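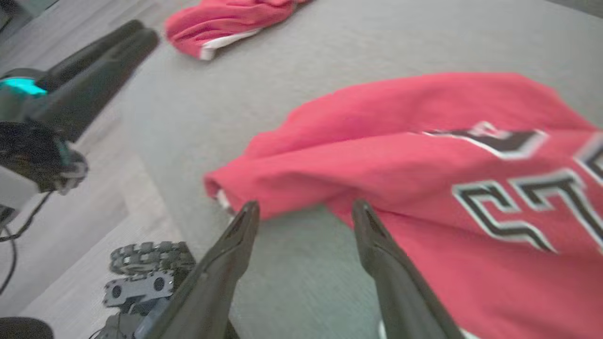 Stindby Wrist Recording Kit

If you've ever tried to teach a pair of arms to handle laundry, you'll know that a crumpled jersey never lands the same way twice, and that's exactly the sort of work we had in mind for Stindby! The small camera sits at the wrist, looking out over the fingertips, so each example keeps the cloth and the grip together (our customers' models seem to love that).

The kit holds 1000 examples before it needs emptying, and a full charge lasts 22 hours.

In the box: wrist camera, bracket, cable, printed guide.

Questions about fitting? Write to Efren Mangubat at Utholm, he's happy to help.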